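Fernollow: notes on the bucket and cloth set

Read me first, please! I wrote this mostly so I'd stop answering the same four questions by email, and so that whoever picks up the folder after me knows what's in it and what I was thinking when I put it together.

Fernollow is a small collection of everyday cleaning-day odds and ends: buckets, rags, bags, that kind of thing. There are 113 entries in this release. Each one has a photo, a short text note and a line in items.csv. If you only want the notes, grab the notes folder and skip the rest, it's much lighter.

I got into this because of my own utility closet, which is a disaster. Every rag I own ends up in a wad at the bottom of something, and I started wondering how other people sort theirs (by color? by how gross the job is? by whatever is closest?). I do reds for floors and grays and blues for counters and glass, and I'll defend that system to anyone. Apinya Kaewsai does the opposite and hers is tidier than mine, so take my advice with some salt.

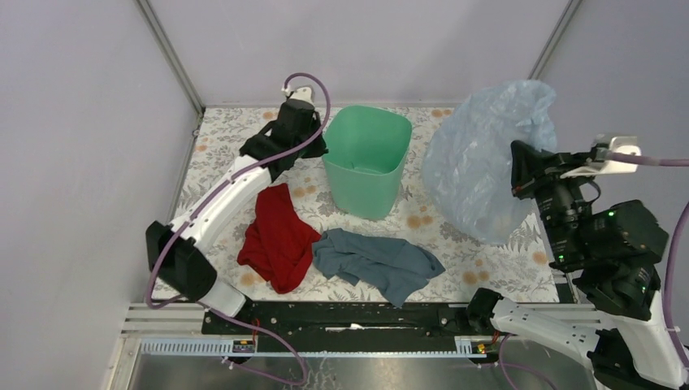 Buckets get more space in the notes than you might expect. I like a square one with rounded corners, because it sits flat against a wall and you can pour from a corner without soaking your socks. The green ones in my house have outlived every round one I've bought. If you're writing a note about a bucket, please put down the shape and the color first and your feelings about it second. I have a lot of feelings about buckets, so I know this is hard!

Cloths are the messy part. In the notes I use "bundled" for anything wadded up and "spread" for anything lying mostly flat, and there's a gray zone in between that I've given up trying to fix. Color names are also a bit of a free-for-all. One person's gray-blue is another person's slate, and I left both in. If you need them merged, there's a colors.txt file with my guesses. Edit it however you like.

Plastic bags have their own tag, bag, and nothing fancier than that. I tried splitting them into thin and thick for a while and kept changing my mind halfway down the list, so that column is gone. Old copies of the table may still have it. Ignore it.

What's in the folder:

items.csv, one line per entry
notes, the short texts, plain UTF-8
colors.txt, color names and what I'd merge them into
srisuk, 30 entries Apinya wrote up, same layout as the rest
CHANGES, which I do try to keep current

Known problems. Entry 44 has two notes and I can't decide which is better, so both are there. A few lines in items.csv have a trailing space after the color, which will bite you if you match on exact text. Sizes are by eye, so please don't buy a shelf based on them. And the word "rag" and the word "cloth" get swapped all over the place, mostly by me.

Using it: go ahead, for anything you like. A mention of Fernollow is nice. If you add entries, keep the column order and write the note in your own words, two or three sentences is plenty.

Next batch should be ready in October, with sponges and dish brushes, if I can get through the pile on my desk.

Last edited August 9, 2021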